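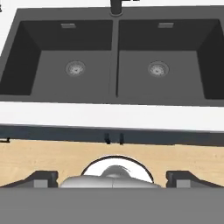
Kelside Robotics Open Day: Frequently Asked Questions

When is it?
April, one afternoon only. Doors open at 1 p.m. and the last demonstration starts at 5. The exact date is on your ticket.

Where do I go?
The Pruitt Building, Sondisside campus. Use the side entrance. The front entrance has a much nicer sign and is locked.

What will I see?
Kitchen work, mostly. The robot practices in a simulated kitchen, and you'll watch it on the big screen from the robot's own point of view, gripper and all. The current kitchen has a double sink, a white countertop and a light wood floor. After that we move next door to the real arm and the real counter, where things are slower and louder.

Will it do my dishes?
No. People ask this at every open day, usually while holding a coffee cup.

Why practice in a simulation?
Plates are cheaper there. We can also reset the whole kitchen with 2 key presses, a feature we would all like at home.

Can I drive the robot?
In the simulation, yes. Turns last 5 minutes, sign up at the desk. Children tend to be better at it than their parents, so plan your family order accordingly. The real arm is driven by staff only.

What if I crash it into the counter?
You'll join a long list. Press reset and hand over the controller.

Is it suitable for kids?
Ages six and up for the driving station. Younger ones are welcome to watch, but the real arm moves slowly and toddlers are hard critics.

How many people can come?
The room holds 92, and the fire marshal has views on this. Please book even if you only plan to drop in.

What is Traltex?
The software we use to run the demonstrations. If the screen goes blue and someone says "one moment" – that is also Traltex.

Can I take pictures?
Yes, without flash near the real arm.

Is there parking?
There is a parking lot. Whether there is parking depends on when you get here. The bus stops across the street.

Will there be food?
Cookies and coffee, served by humans.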